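Robot Systems Lab - Handout 4
Tool contact faults on the Nidow cell
14 August 2025

Read before the lab session. Bring your log sheet from Handout 3.

Background

The Nidow cell is used for block pushing. The arm holds a straight rod tool and moves blocks around on a wooden board. The motion planner (Mekum) works in x and y only. Height is set once at the start of a run and is supposed to stay fixed.

In June the arm drove the rod into the board during run 602. The protective stop tripped and the run ended. The rod was bent, the wrist mount had to be re-seated, and the cell was down for 4 days.

What happened

The Omora controller stores a tool length. The rod had been swapped the day before for one 20 mm longer. The new length was entered on the pendant but not saved to the active tool profile. After a restart the controller loaded the old value and took the tip to be 20 mm higher than it was.

The first part of the run looked normal because the arm was still at travel height. The fault showed when it went down to push height.

The contact force reached up to 2185 N before the stop, according to the Ghasemi log. Treat that number with care. The sensor is not calibrated that high and the reading may have saturated.

Why the checks did not catch it

1. The startup check compares the tool profile name, and the name had not changed.
2. The height limit in software is computed from the same stored tool length. If the length is wrong, the limit is wrong by the same amount.
3. The touch-off step was marked optional in the old procedure and was skipped.

Point 2 is the one to remember for the exam. A limit that uses the same bad value as the motion command gives no protection - see the section on common cause failures in Handout 2.

The cell at push height

At push height the tip has very little clearance over the board, and a small length error uses all of it. Side contact is a separate problem. If the rod comes down on a block, the block can tip or wedge under it.

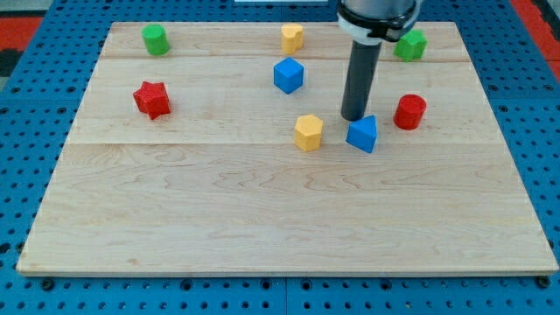
Fig. 1. Rod tip just above the board, close to the top corner of the blue triangular prism.

Revised procedure

- After any tool change, save the profile, restart the controller, and read the length back.
- Touch off on the bare board at reduced speed. This step is now required.
- Keep one hand on the enabling switch until the first push is done.
- After a protective stop, do not jog down. Jog straight up, then inspect the rod and mount.

For your log sheet

Write down the stored length and the measured length. If they differ by more than 1 mm, stop and tell the lab instructor.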